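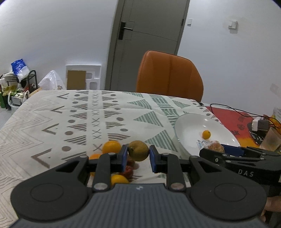

How long can I keep juice in the jug of the Kivton press?
Keep it for 2 hours at most on the worktop. After this time, pour it in a closed glass bottle and put the bottle in the fridge. Drink it the next day.

Section 3. Preparing and pressing citrus fruit

Read this section before you press for the first time. The parts are named in section 2. If a part is missing from your box, do not use the press; write first to Kornex customer service.

3.1 Before the first use

1. Take off all the stickers and the film on the foot of the press.
2. Wash the cone, the strainer and the jug in warm water with a little washing-up liquid. Rinse them well.
3. Wipe the motor base with a damp cloth only.
4. Dry all the parts and put them back in this order: jug, strainer, cone. You hear a click when the strainer is in its place.

CAUTION: Never put the motor base under the tap, even when the plug is out.

3.2 Preparing the fruit

1. Take the fruit out of the fridge one hour before pressing. Cold fruit gives less juice.
2. Wash the skin under running water, also when you do not use the peel.
3. Roll each fruit on the worktop under your palm, with a light pressure.
4. Cut it in two halves across the middle, not from stem to tip.
5. Remove the large pips with the point of a knife.

Note: Lemons with brown marks on the skin can be pressed if they are still firm and the flesh is clean. Throw away any fruit that is soft or smells of mould.

3.3 Pressing

1. Put the plug in the socket. The green lamp comes on.
2. Place one half on the cone, flesh side down, and push gently. The cone starts to turn by itself.
3. Lift your hand to stop the cone. When you push again, it may turn in the other direction. This is normal.
4. Stop when the juice reaches the 100 line of the jug if you need one small portion (100 ml).
5. Empty the strainer as soon as the pulp covers the slots.

CAUTION: Do not run the motor for more than 3 minutes without a pause. Let it rest until the base is no longer warm to the hand.

3.4 Cleaning after use

Pull out the plug first. Rinse the cone and strainer at once, before the pulp becomes dry. For pulp which stays in the slots, use the small Bemico brush from the box. The jug can go in the upper basket of the dishwasher; the strainer cannot.

Text of this section: Ysaline Guérin. Checked by Benoît Perrin, 20 Sep 2022. For removing limescale, see page 33.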